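Suche Suchbegriff eingeben Los

Kevach (Ferienanlage)

Kevach ist eine Ferienwohnanlage am Hang oberhalb des Ortes Corken. Sie besteht aus zwei Baukörpern mit zusammen 32 Wohneinheiten, die überwiegend als Eigentumswohnungen geführt und wochenweise an Feriengäste vermietet werden. Die Verwaltung liegt bei der Gesellschaft Plistar.

Lage

Die Anlage steht auf einer nach Süden geneigten Geländestufe zwischen der Ortsstraße und dem Waldrand. Die Zufahrt erfolgt über eine Stichstraße, die im Winter nur mit Winterausrüstung befahren werden darf. Die Talstation des Sessellifts ist über einen Fußweg von 1.000 Metern Länge erreichbar. Während der Skisaison verkehrt zusätzlich ein Pendelbus, dessen Haltestelle sich an der Einfahrt zur Tiefgarage befindet.

Geschichte

Das Grundstück gehörte ursprünglich zum Gasthof Ruotsalainen, dessen Nebengebäude vor Baubeginn abgetragen wurden. Der Gasthof selbst blieb erhalten und dient heute als Rezeption und Frühstücksraum. Der untere Baukörper wurde zuerst fertiggestellt, der obere folgte nach einer Änderung des Bebauungsplans, die eine geringere Firsthöhe vorschrieb. Die Teilungserklärung in der geltenden Fassung datiert vom 21.10.02.

Bauweise

Beide Häuser sind in Massivbauweise mit vorgehängter Lärchenschalung ausgeführt. Die Erschließung erfolgt über außen liegende Laubengänge an der Nordseite; Wohnräume und Balkone sind zum Tal orientiert. Die Wärmeversorgung übernimmt eine gemeinsame Hackschnitzelanlage im unteren Haus. Skikeller und Waschküche sind von beiden Treppenhäusern aus zugänglich.

Ausstattung der Wohnungen

Es bestehen zwei Wohnungstypen. Typ A umfasst einen Wohnraum mit Kochnische und ein Schlafzimmer, Typ B verfügt über ein weiteres Schlafzimmer und ein getrenntes WC. Küchengerät, Geschirr und Bettwäsche gehören zum Inventar und werden bei jedem Mieterwechsel anhand einer Liste geprüft – Fehlbestände werden mit der Kaution verrechnet.

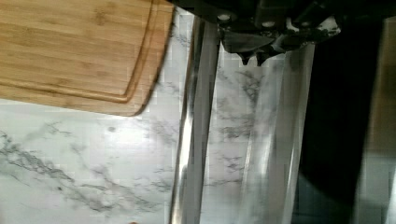
Schneidebrett mit umlaufender Saftrille auf einer Arbeitsplatte in Marmoroptik

Vermietung und Verwaltung

Die Eigentümer können ihre Einheit selbst nutzen oder in den Vermietungspool einbringen. Die Erträge des Pools werden nach Miteigentumsanteilen verteilt, unabhängig von der Belegung der einzelnen Wohnung. Eigennutzung ist vor Beginn der Wintersaison anzumelden. Im Mai bleibt die Anlage für Wartungsarbeiten geschlossen; die Tiefgarage ist in dieser Zeit nur eingeschränkt nutzbar.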